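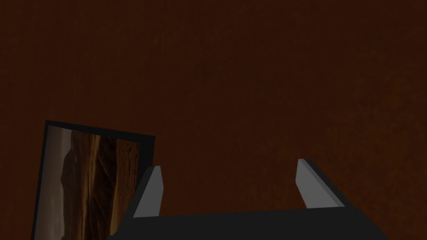

Stop picking grippers off a spec sheet. I mean it. Stroke, force, payload, price, then somebody sorts the column and buys the top row. We did exactly that at Clomatstead two years running and I signed off on one of them, so this is me complaining about me as well.

What I want instead — kitchen chores in sim, same arms, same counter, swap the end of the arm and go again. Boring stuff. Spoon off a stone countertop. Cup, plate, shaker. Push a toaster lever. Nothing in there is heavy. Force numbers tell you zero about a spoon lying flat.

Munther Issa disagrees and he's not stupid. His line is that contact in simulation is mush, friction is a guess, so why trust any ranking that comes out. Fair on friction. But most of what kills a gripper in a kitchen isnt friction, it's room. The fat palm that hits the counter before the fingertips get there. The finger housing that blocks your own wrist camera right when you need to see the pad. Geometry. Sim does geometry fine.

Case in point, the Flurkine. Lovely flat pads, tidy bevel, everyone liked it on paper. Wide body behind the fingers though, and on low objects you spend the whole approach tilting to keep that body off the surface. The Widmer is slimmer and weaker and I'd take it every time for table work. Casimiro ran 200 grasps on each and the Widmer dropped more, yes. It also *reached* more. Nobody had a column for that.

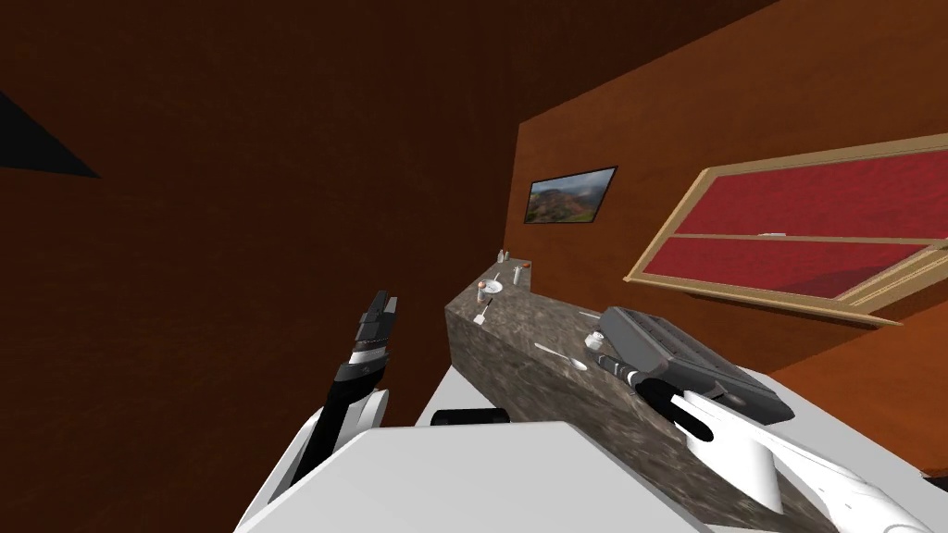

And two arms makes it worse, which people forget because they test one at a time. Hand in from the left, hand in from the right, one appliance, and suddenly the bulk of the wrist matters more than anything at the tip. Finlay Laing lost 23 runs of one batch to arms getting in each others way. Not one of those was a bad grip. They got logged as grasp failures anyway!! Fix your labels before you compare anything.

Cameras too. Wrist view only is a trap, you get gorgeous pads and no idea what the elbow is doing. Head view only and the fingertips vanish behind the appliance. Use both, score both, and write down which one the policy saw. Hermine Schwaiger has been saying this since October and got told it was a "nice to have". It wasn't.

Controllers I'll keep short. Don't change the controller and the gripper in the same week. We did. Six days of data, worthless.

So, my ask for the next Drudwood round: no purchase until a gripper has done the dull kitchen set with both arms mounted. Report the reach misses seperately from the drops. Put the spec sheet at the back, where Munther can still find it.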